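Soft toy parcels: your questions

Every summer we get a great heap of letters and messages from people who want to pass on their soft toys, and we love it! Most of them ask the same things, so Ok-hee Cheon and I have put our answers together on one page. If yours isn't covered, write to us at the Zarngate toy library and one of us will get back to you.

What do you do with the toys?

They go on the shelves and get borrowed, exactly like books. A child picks one, takes it home for up to 4 weeks and brings it back (or renews it, which happens a lot with the big floppy ones). We have some 2000 toys on the lending list now, and the soft ones are out more than anything else, even the train sets.

Which soft toys can you take?

Bears, rabbits, dinosaurs, sea creatures, vegetables with faces, things that might be a dog or might be a seal. We really do enjoy the odd ones. They need to be clean, with firm seams and no loose eyes or buttons. Homemade toys are very welcome for the display shelf, although we can't lend those out unless they carry a safety label.

Is there anything you can't take?

Toys with a battery pack that doesn't open, toys filled with beans or beads, and heat packs in animal covers. We also say no to anything taller than a toddler, after the giraffe that wouldn't go through the door of the Myklebust branch.

How should I wash them first?

Look at the label. If it can go in the machine, put it in an old pillowcase, tie the top and choose a cool, gentle wash. Give it plenty of time to dry, turning it now and then, and squeeze it right in the middle before you pack it, as the stuffing holds water long after the fur feels fine. For surface-wash toys, use a damp cloth with a drop of mild soap, then brush the fur up with a soft nailbrush. It's lovely how much colour comes back!

What sort of box is best?

Any plain cardboard box with sound corners. It can be a used one, and we prefer that. Soft toys weigh so little that you don't need anything heavy-duty, but the flaps should meet when you fold them in. Please cross out old addresses.

How do I fit them all in?

Start with the biggest toy on its side and tuck the small ones into the gaps. Arms and tails bend, so use that. Don't press so hard that the faces get flattened, and go easy on long-haired toys, which crease badly. Vidar Hägglund at our sorting table swears by putting the smallest ones in last, along the top, where they won't vanish into a corner.

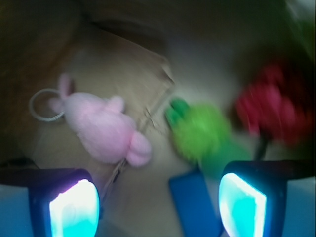 Can I put wooden blocks or puzzles in the same box?

Blocks are fine if you put them in a cloth bag of their own and lay it at the bottom, so they don't rub against the fur. Puzzles are better sent separately, with the pieces in a closed bag and the number of pieces written on it.

Tape or string?

Tape along the middle seam, top and bottom, does the job. String is a nice extra if you're carrying the box on the bus. Please don't wrap it round the toys themselves, as it marks the fur and takes us ages to unpick.

Where do I bring them?

The side door at Zarngate is open from 10 until 4, and Wenche Midtbø is usually there with the kettle on. At Myklebust, leave boxes at the desk. We can't collect, sorry, but if you have more than 8 boxes, ring first so that we can clear a bit of floor.

Can my child write a note to go with a toy?

Oh, please do! Name, favourite food, whether it's afraid of the dark, anything at all. We copy the note onto the toy's lending card, and borrowers often add a line of their own. One rabbit's card has grown to 2 sheets and includes a camping trip.

What if my child changes their mind?

Tell us within the month and we'll look for it. If it's already out on loan, we'll keep it back when it comes home. It happens a few times each year and we're always glad to do it.

Do you close in the summer?

We shut for the last part of July to count and mend. Boxes can still be left at Myklebust during that time, and mending help is very welcome if you can do a ladder stitch.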